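Athletics and Field Sports > Working papers > Competition and scheduling

4. How athletes spend the wait between rounds

4.1 The setting

It may help the reader to know a little about the meetings themselves before we come to what the athletes told us, as the habits we describe grew up in a particular place and might look odd anywhere else. The Rodine league is an old one. Its oldest member club, Mitetti Harriers, was founded in 1886, and a good many of its customs have simply been handed down from one set of officials to the next without ever being written out. One of these is that the jumps and throws are held on the far side of the ground from the track, with a long walk between the two. Another is that the order of events is fixed in October for the whole of the following season, and is changed only with great reluctance once the printed card has gone out.

We attended 14 meetings in all, and spoke with 243 athletes, most of them between the ages of fifteen and nineteen and nearly all of them entered for more than one event. It is this last point that matters most for the present section. An athlete who runs the 200 metres and also takes part in the long jump does not have one wait in the day but several, and the waits are of very different kinds. Some are known beforehand and can be planned for. Others open up quite suddenly when a heat is re-run or a bar has to be measured again, and these were the ones that athletes talked about with the most feeling.

4.2 Known waits and sudden waits

We found it useful to keep these two kinds apart. A known wait is any gap that an athlete could have read off the card that morning. A sudden wait is any gap of 20 minutes or more that could not have been. The choice of length was a practical one: Alcides Prado, who did most of the trackside interviews, noticed early on that athletes hardly ever left the warm-up area for anything shorter, and so the shorter gaps tended to vanish from memory by the end of the afternoon. We have kept to that rule throughout, though we accept that a sprinter standing in a cold wind might well draw the line sooner than we did.

Known waits were, on the whole, spent well. Athletes ate at sensible times, put on dry socks, sat with their friends, and began warming up again in good order. Many had small routines of which they were rather proud, and we were told about these at generous length. One hurdler had a list taped inside the lid of her lunch box. A pair of brothers who threw the discus always walked the outside of the ground together before the second round, once in each direction, and would not be talked out of it even when it rained.

What these routines had in common was that they hung upon familiar objects in familiar places. Athletes liked their things to be where they had left them, and a drink set down at the start of a wait often served as a marker of where that athlete belonged until the next call.

Figure 3. A white cup on the lower level of a black two-tier shelf.

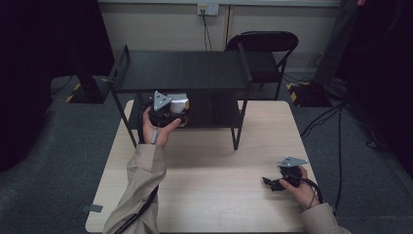 Sudden waits were another matter. With no time set for the next call, athletes were slow to begin any routine at all, and several described a sort of hovering in which they neither rested nor kept warm. A high jumper told us that she had taken her spikes off and put them on again so often in one afternoon that she had worn through a lace. Others went the opposite way and kept jogging for the whole of the delay, arriving at the line already tired. We do not wish to make too much of this, as we took no measurements of effort, but the same account was given to us at ground after ground, and by coaches as well as by athletes.

It was also plain that news travelled badly. At most meetings the results and revised start times were sent out through Storix, the entry system used by the league, and those on the track side of the ground generally had them at once. Over by the jumps the signal was poor, and word tended to come by way of somebody's younger sister. At the Gilbert Shield, the largest meeting of the season, Margaux Vasseur followed one change to the triple jump from the control desk outwards and found that the athletes in the pit had heard two quite different versions of it before the proper one arrived.

4.3 What the coaches made of it

Coaches were kind enough to read an early draft of these findings, and their remarks have shaped what we say in the next section. Most agreed that the sudden wait was the harder of the two, although a few of the older ones felt that learning to put up with it was part of growing up in the sport, and we have some sympathy with that view. Where they differed was over the remedy. Some wanted a longer gap built into the card between the sprints and the jumps. Others feared this would only make a long day longer - the families at Rodine already bring blankets - and would sooner see one person sent across to the pits with a board and a loud voice whenever the order changed. We return to both suggestions in Section 5, where we set them beside the finishing times from each meeting.

Recent papers in this series
Crosswinds and the long jump runway
Relay selection in small clubs
When the bell is missed: lap counting at school meetings
Keeping the throws on the card

Contact the editors | Copyright remains with the authors | Back to top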